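Berside Opens Hand-Demonstration Program to Outside Partners

2019-12-04

Berside, a developer of training tools for robot arms, today announced that its hand-demonstration program, Skiresus, will be made available to manufacturers, laboratories and technical colleges beginning in February. The program allows a person with no programming background to teach a robot a task by performing that task with a pair of hand-held grippers.

Under the program, the demonstrator sits or stands at an ordinary table and works with one gripper in each hand. The movements of both grippers are recorded, together with the opening and closing of the jaws, and are later used to train a robot arm fitted with jaws of the same shape. The robot itself does not need to be present during recording.

"For years our customers have told us that the slowest part of any new installation is explaining the job to the machine," said Mariama Adjei, chief executive of Berside. "The people who know the job best are seldom the people who write the software. Skiresus lets them show it with their own hands, at their own pace."

The first set of recorded tasks covers light tabletop work, including picking up, turning and placing small items such as pens and boxes. Demonstrators repeat each task many times, changing the starting position of the objects between attempts. 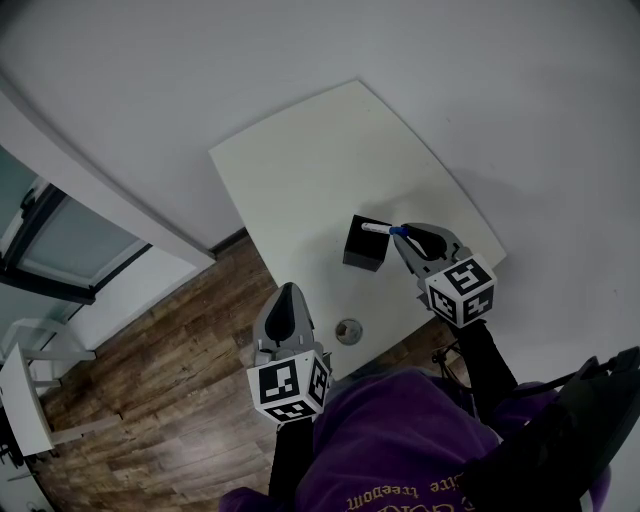 Each gripper carries a cube printed with black-and-white marker patterns, from which the system works out the position and angle of the tool in space. The jaws are operated from a handle held below the cube. Berside selected printed markers after comparing them with several other tracking methods, and the company said the choice has kept the equipment simple to repair and to set up in a new room.

A pilot of the program was carried out with Herkum, a contract packaging company, and involved 58 demonstrators drawn from its regular workforce. Participants received a single training session of 80 minutes before they began recording. Over the course of the pilot they completed nearly 1,000 demonstrations across four tasks.

"Our staff were comfortable with the grippers by the end of the first session," said Kwabena Dramani, director of operations at Herkum. "Several of them have asked to continue, and we intend to take part in the next phase."

Berside will continue to offer remote control as a second method of teaching. In that arrangement, an operator guides the robot arm directly from a separate station. The company recommends remote control for tasks involving heavy loads or hazardous materials, and hand demonstration for work that a person can safely carry out at a table.

"The two methods answer different needs," said Silvia Šindelář, head of research at Berside. "A customer may begin with hand demonstration and add a smaller number of remote sessions once the arm has been installed."

Partner organizations will receive two grippers, recording software and access to the tasks collected during the pilot. Applications will be reviewed in the order in which they are received.

About Berside
Berside designs and supplies equipment for teaching robot arms by hand demonstration and by remote control. Its customers work in packaging, light assembly and technical education.

Media contact: Dzifa Quaye, Corporate Communications, Berside

Contact | © Berside. All rights reserved. | Back to top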